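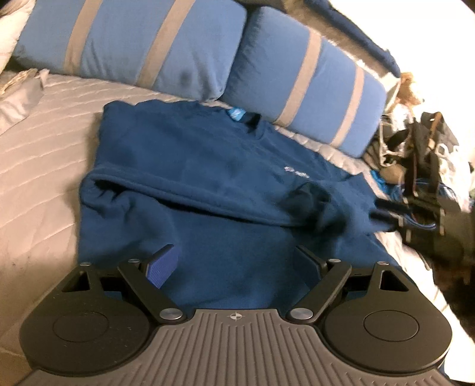 Two light blue pillows with gray stripes on a pale quilted bedspread.

Abella Quilted Bedspread
Sold by Gikis Home Textiles, Lovville

The Abella is a light bedspread for all seasons of the year. It can be used alone in summer, or on top of a blanket when the nights become cold. The cover is 100% cotton, the filling is a thin layer of cotton and polyester, and all edges are finished with a narrow binding in the same color.

Our designer Oluwatosin Nwosu made the first Abella in May for the guest rooms of a small hotel in Planthorpe. The hotel asked for a bedspread that one person can put on the bed without help, so the weight is kept low. The double size weighs 800 grams without packaging.

Sizes: single, double, king
Wash: 40 degrees, gentle program, with similar colors
Dry: flat or on a line, no tumble dryer
Iron: low heat, on the back side only
Shrinkage: up to 3% at the first wash

Please measure your bed together with the mattress before you order. If your mattress is thick, we recommend to take one size larger, so that the sides are well covered. Unused bedspreads can be returned within 90 days in their original bag.
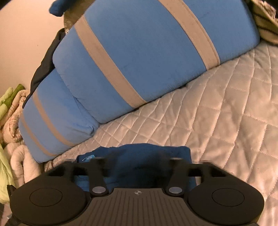
Can I wash the bedspread before the first use?
We recommend it. Wash it alone the first time, without softener, and pull the corners gently into shape while it is still damp.

For orders of more than 17 pieces please write to Ikechukwu Effiong in our sales office. Delivery time for such orders is agreed separately.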